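# Old sourdough starter, still worth feeding?

Posted by Amber Horrocks, May 2022

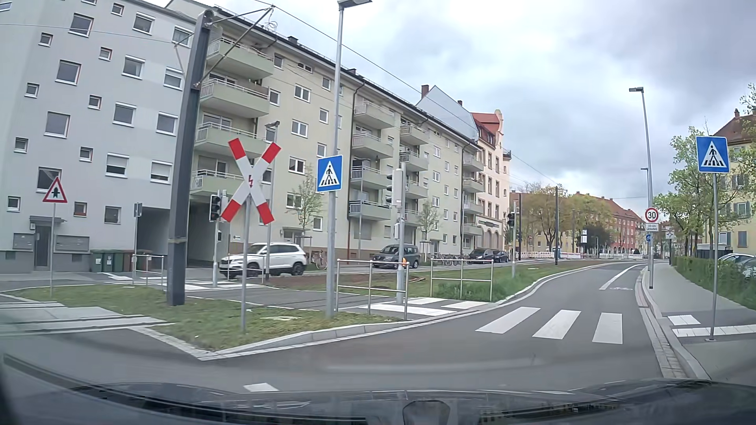
**How long can a starter sit in the fridge before I should give up on it?** Mine went in last July and has gray liquid on top.

**Benjie Policarpio:** Months, dear, so don't toss it yet! Pour off the liquid, keep a spoonful from the middle and feed it 30 grams each of flour and water every day – mine took a week to wake up, and I fussed over it like a new puppy. Pink or orange streaks mean the trash, though.

**Noel Magbanua:** just buy a new one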